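The Green Tub

Sunita Pathak had moved into the flat on Farquharson Street with eight boxes and a great many opinions about kitchens, and the first of these, which she shared with Rafsan before he had even got his coat off, was that a green tub deserved a proper place to live.

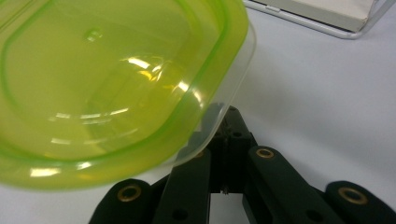 "It was my aunt's," she said, "and she kept cardamom in it, and then buttons, and then (for one whole winter!) nothing at all, because she couldn't decide." Rafsan Kanagaratnam, who had known her since school and was used to waiting for the end of a sentence, nodded and looked over at the little white rack. It had two shelves, and he could already tell they would be discussing both of them until supper.

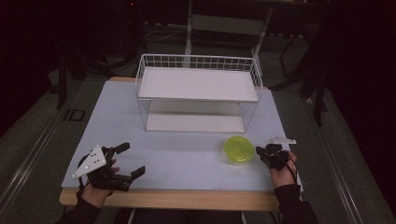

"Top or bottom?" he asked.

"Top, where I'll see it when I come in cold and cross and wanting tea."

So the matter was settled, or at least settled until April, when she would surely want everything moved again. Rafsan put the kettle on and went hunting for the cups, and Sunita went on talking about her aunt, happily, through the open door.
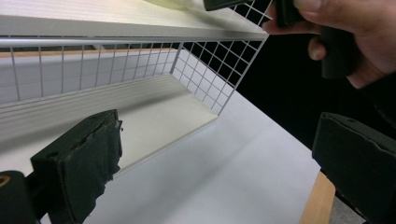
The white rack, with a bit of green up top.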